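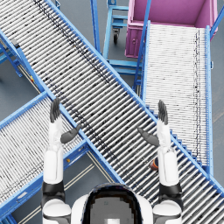

Clondport Parcel Trail - Frequently Asked Questions

Last updated February 27, 2024

What is the Parcel Trail?

It's a self-guided walk through the old mail and freight quarter of Clondport, from the ferry landing up to the former sorting hall on Seidel Street. There are 16 stops, each with a small metal plaque and a story about how letters, crates and (on one memorable occasion) a live goat made their way through town. We love this trail and we hope you will too!

How long is it, and how long should I plan for?

The full route is 1,815 yards one way. You can walk it in half an hour if you don't stop, but please do stop. Most people take a whole morning, especially if they get talking to the woman at the rope shop.

Where do I start?

At the ferry landing, by the green mailbox. You can also begin at the sorting hall and do it backward, which is easier on the knees because the hill goes down instead of up. The stories are written so they work in either direction - Yvonne Lockwood spent most of a winter making sure of that.

Do I need a ticket?

No. The trail is free and open all year. The sorting hall itself charges a small entry fee and closes for the whole of October while the roof drains get cleaned and the displays are changed over.

Is there a guided version?

Yes, and it's great fun. Omar Geagea leads groups of up to 12 people, and he grew up two doors down from the hall, so he has stories that never made it onto a plaque (ask him about the Christmas the belts jammed). Sign up at the hall desk or call ahead. Bigger groups can be split in two, with the second half leaving 20 minutes later.

What will I see in the sorting hall?

The original pigeonhole wall is the star of the place. It has 674 wooden slots, and many of them still carry the hand-painted names of villages and farms. Next to it are the hand stamps, the brass scales and a long canvas chute that kids are allowed to send parcels down, over and over, until you drag them away.

Upstairs is a room on how mail moves today, with tilt trays, barcodes and the long journey of a birthday card.

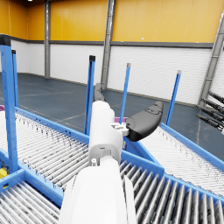

Allow a little extra time up there if you have anyone with you who likes to know how things work. The wall map with the push buttons lights up the old delivery routes one by one, and people get very attached to it.

Is the trail OK for strollers and wheelchairs?

Mostly. Stops 1 through 9 are on flat, paved streets. Between 9 and 10 there are cobbles and a short steep bit, but you can go around by Nevetti Lane, which is smooth all the way. The hall has a ramp on the courtyard side and an elevator to the upper floor.

Can I bring my dog?

On the trail, of course! Inside the hall, only service dogs. There's a shady spot with a water bowl in the courtyard.

Is there something for children to do along the way?

Pick up the stamp card at the landing or at the hall. Every plaque has a raised pattern you can rub with a crayon, and a full card can be traded for a postcard that we'll mail anywhere in the country. My own niece has done it four times and still wants to go again.

Where can we eat?

The Flikier, halfway up the hill, does soup, big sandwiches and a very good plum cake. If the weather's nice, get it to go and sit on the loading dock at stop 11, where you get the whole harbor in front of you.

Where do I park?

Use the lot behind the ferry landing. Parking on Seidel Street is for residents only, and they do check.

I have an old letter, photo or story from the hall. Do you want it?

Yes, please! We're always so happy to hear from families who worked there. Bring it to the desk and we'll scan it while you wait, then hand it right back. Notes on who's who are welcome too, even if you're only sure of a first name.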